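# Kadley Two-Finger Gripper, Fine Parts Kit

**For electronics assembly, teardown and refurbishment cells**

The Kadley kit is a two-finger gripper with slim fingers, a mounting bracket and enough cable to annoy you. It suits people who want a robot arm to pick up small, flat, expensive things and put them down in one particular spot. If you move cardboard boxes, buy something with suction and keep the difference.

## What it's for

Processors are the part most buyers ask about, so that's the part we like to show. A CPU is light, has a bit of edge to hold, and goes over a field of tiny pins with no sense of humor. The narrow fingers take it by the sides and leave the top face clear, so a wrist camera can still see what it's doing. Clearance is the thing to check before you order. Between the memory slots and the capacitors there's less room than the catalog drawings suggest, ours included.

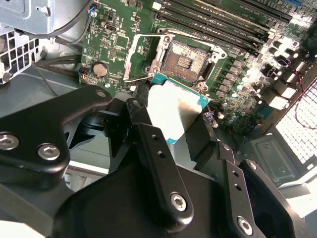 Yuto Tanabe wrote in to say that the gripper was the cheap part. His shop budgeted for the arm and the fingers, then spent the next quarter finding money for fixtures, spare boards and a bench that didn't flex. He'd like that printed somewhere large.

Fair enough, Yuto. It now has its own section.

## What to budget for

Most quotes we're asked to match have one line on them. Yours should have more.

| Item | Plan on |
|---|---|
| Gripper kit | 1 per arm |
| Spare finger pairs, first year | 5 |
| Scrap boards and dead processors for setup | 20 |
| Engineer hours to first usable routine | 80 |
| Work surface and fixtures | Quoted separately, by Kiltcombe or whoever you trust |

The scrap boards always get struck out by purchasing. Put them back in. You will bend pins while you're teaching positions, and it's much nicer to bend the ones that were headed for recycling.

Spare fingers get struck out too - usually by the same person, in the same pen. Lead time on a pair is 26 working days. Order them with the kit.

## Planning the bench

Leave more room than the computer needs. A tower on its side takes up one footprint, its side panel takes up another, and people tend to plan for the first and balance the second on a chair. You also want somewhere for the arm's base that doesn't put the wrist at full stretch over the far corner of the case. A slotted or ribbed metal surface makes life easier when you move your fixtures, and you will move your fixtures.

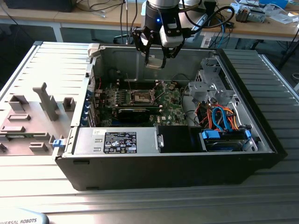 *Siu-fong Mok*

Desktop cases are a good first job because there's plenty of air in them. They're also full of cables, which don't hold still and have never read a datasheet. Decide early whether a person tucks the cables out of the way or the robot has to work around them. The first option costs a few minutes per unit. The second costs you an engineer.

Decide on the lever and load plate as well. The kit will handle a loose chip. Flipping socket hardware needs a different finger tip (the Hsu hook, sold separately, and yes, we know).

## In the box

- Gripper body with two slim fingers fitted
- Mounting bracket and bolts
- Hex key
- Cable, 5 m
- Setup guide, revised in June, now with the pages in order

Not in the box: the arm, the camera, the computer you plan to take apart.

## Ordering

Quotes go through the Drunddale office. Tell us which arm you have, what you're picking up and how much you'd mind dropping it. Ask for Ho-yin Lai on arm compatibility and Hsiu-ying Mak on returns. Opened finger sets can't be returned unless they arrived damaged.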